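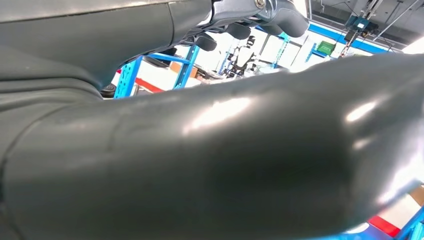 **Who may record examples for the Lulis programme?**
Any operator who has completed the induction with Ebise Tufa. Visitors may watch from behind the barrier tape.

**How many examples does each task need?**
The standard is 875 accepted recordings per task. Of these, 170 are set aside for testing and are never used in training.

**What makes a recording acceptable?**
The hand must begin clear of the rack, and the part must end at the place named in the task sheet. A dropped part does not void the recording – it should be marked as a failed attempt and kept.

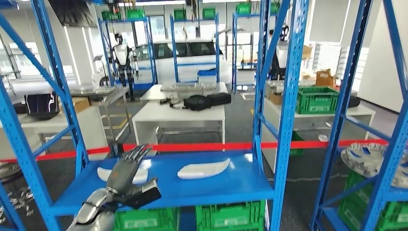 **May parts be left in any position on the shelf?**
Yes. Operators are asked to vary the position and angle between recordings, within the limits given in the task sheet.

**Are the wrist and head views both required?**
Yes. A recording with one view missing is returned to the operator.

**Who reviews the recordings?**
Florian Zürcher reviews grasping tasks; Mihret Seyoum reviews all others. Queries about a rejected recording should be sent to the reviewer before the end of the month.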